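The notice board at the Humphreys reading room in Trukby is getting a fresh start this February, and if you've ever tried to find a choir time underneath four old bake sale flyers, you'll know why so many people are pleased about it!

The idea came from Eluned Wynne, who has looked after the front desk long enough to remember when folks taped their messages to the door. She wanted a corkboard just for short notes, the kind you can read while you're still taking off your gloves, with a wooden tray beside it for the pins (they do have a way of ending up in the carpet).
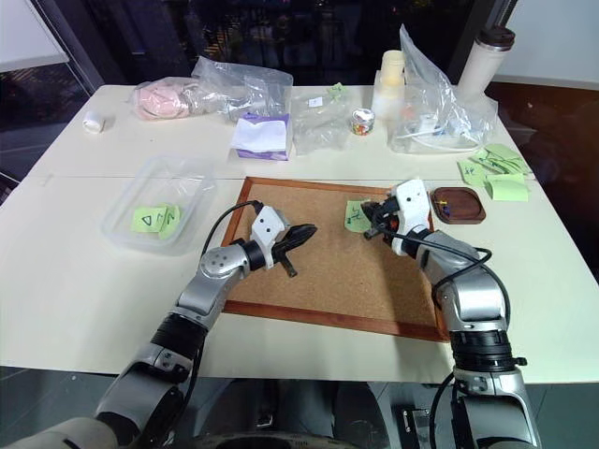

Arwel Samuel wrote to say that he found a piano teacher through a scrap of paper on the old board, and he hopes the new one will leave a corner for lessons and rides as well as meetings. Eluned tells us it will, and that anybody may put up a note, member or not, as long as it fits on one sticky square.

The notes themselves are green this time around. Some carry a little drawing and some carry handwriting, and she is very happy to have both, along with any language you like to write in. Each one stays up for 2 weeks and then comes down to make room for the next, though you're welcome to write it out again if you're still looking for that lost mitten or a good home for your tomato seedlings. 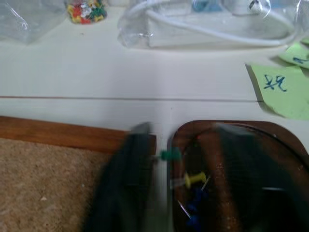 *Photos: Humphreys reading room*

Push pins come in plenty of colors, and you can use whichever you please. Eluned did think for a while about red for events and blue for everything else, but she decided people have enough rules to remember already. The board goes up by the coat hooks, low enough for children to reach the bottom row, and blank notes will be kept at the desk. If you have spare pins at home, she'd be glad to take them off your hands.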